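Wrist cam or head cam for ball in bin with hand-held grippers?

posted 02/01/2021 by dambrauskiene_lab
Tags: grippers, cameras, tracking, bins

Quick one, need to order parts this week. We have a pair of hand-held grippers, black blocky fingers, cabled, marker plate on top of each. Task is dumb simple: tennis ball, white plastic bin, get the ball in or out. Trying to decide between two setups before we pay for either.

Setup A is the Trimine wrist camera, sits on the gripper and looks out between the fingers. Setup B is the Hilau overhead, one camera up at head height, covers the whole table and tracks the plates.

Budget is 700 for everything incl. mounts. Trimine is 400 each and we'd want 2, so already over. Hilau kit fits, barely.

Wrist view first. Bin on white table, white on white, which I worried about:

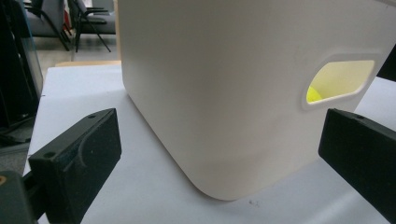
Wrist view, fingers open, ball showing through the handle slot.

So the edges of the fingers are super clear, great. The bin though. Up close it eats most of the view and I can't tell how tall it is or where the rim goes. If the slot wasn't there I wouldnt know there was a ball inside at all. My guess is depth is going to be garbage on that smooth wall too but I haven't run it yet.

Head view has the opposite problem. Get the whole board, both hands, the inside of the bin. But with a plate tipped nearly edge-on I'm not sure the tracker can keep it. Right hand especially, I turn my wrist when I close on the ball and the plate goes with it. Left one is usually fine, dots face the camera.

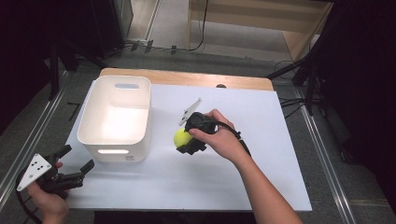 Plasircombe_Dan_no_relation: Had the same fight with edge-on plates. Tilt the mount, don't tilt your wrist. We shimmed ours 8 degrees back toward the operator and dropouts went way down. Cheap fix, try it before you spend anything. Also record the plate at the angle you really grab at. Everybody calibrates with the gripper held nice and flat and then grabs stuff sideways.

For your actual choice: head cam if you only get one. You need to know where the bin is, and a wrist cam loses that every time you get close. Wrist cam is better for the last bit, finger to ball, is it centered, did it slip. Can you do one Trimine plus a cheap webcam up top? Comes in under 700 if you already have a webcam lying around. Put the Trimine on whichever hand does the picking, leave the other one on plates only.

Watch the cables too. Adding a camera cable next to the one you have makes the gripper feel heavier than it is. Tape both together and run them back along the forearm, leave slack at the wrist.

sortbench: wrist cam all the way, head cam is useless once your hand is over the thing

trimmed_leads: Kinda disagree with sortbench. Over the bin, yes, your hand blocks the view. Out on the open board it doesn't, and thats where most of the travel is.

On white on white. Two things that helped us:

Put down a dark mat. Matte, not shiny. Bin edge pops right out, plates still read fine. If you have to keep the white board, strip of colored tape along the bottom edge of the bin, then at least the wrist view has something to lock on to.

Turn auto exposure off on the wrist cam. Black fingers close up plus bright bin behind them and it hunts the whole time. Set it by hand so the ball isn't blown out and leave it alone.

And yes depth on smooth plastic was bad for us, holes all over. We ended up not using it for the bin, just put in the bin size as a fixed shape and found it from the head view.

dambrauskiene_lab: ok thanks. Going to try the shim first, then one Trimine on the right hand + old webcam. Mat is a good idea, will see if we have one. Does anyone know if the Trimine mount fits over a plate bracket or do I have to move the bracket?

trimmed_leads: Ours didn't fit, had to move the bracket back a bit. Redo the calibration after.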